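Kleiderkammer Bodville: Bilder vom Sortiertag

Am Sa., 20. Juli, war der große Sortiertag in der Kleiderkammer. Seit Februar hatten sich im Lager in der Vestergaard-Halle die Säcke gestapelt, zuletzt kam noch eine Lieferung aus Vorkby dazu. Am Abend waren 655 Teile durchgesehen, gefaltet und eingeräumt.

Jedes Kleidungsstück kommt zuerst einzeln auf den Tisch. Dort wird es ausgebreitet und auf Flecken, Löcher und ausgerissene Nähte geprüft. Rotes liegt immer auf einem eigenen Stapel, weil wir Farben getrennt waschen. 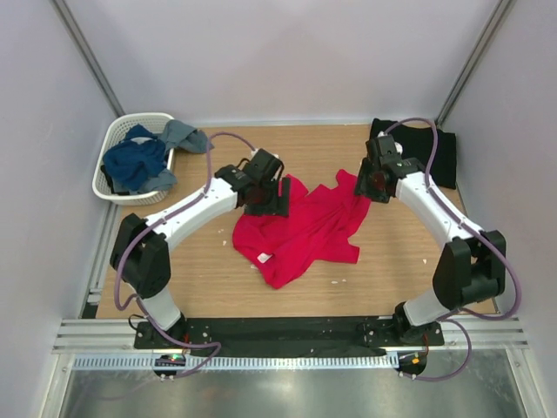
Gefaltet wird bei uns einheitlich: Ärmel nach hinten, Seiten zur Mitte, dann zweimal quer. So passen die Stapel in die Regalfächer, und die Größe bleibt vorne lesbar. Hosen werden längs gelegt und einmal umgeschlagen. Stücke ohne Größenangabe messen wir nach und versehen sie mit einem Papierstreifen.

Was nicht mehr getragen werden kann, geht in 3 Säcken an die Textilsammlung Wollo. Knöpfe und brauchbare Reißverschlüsse trennen wir vorher ab.

Die Ausgabe ist wie gewohnt an 2 Nachmittagen pro Woche geöffnet. Winterjacken nehmen wir erst im Herbst wieder an, Kinderkleidung jederzeit. Bitte nur gewaschen und in geschlossenen Beuteln abgeben.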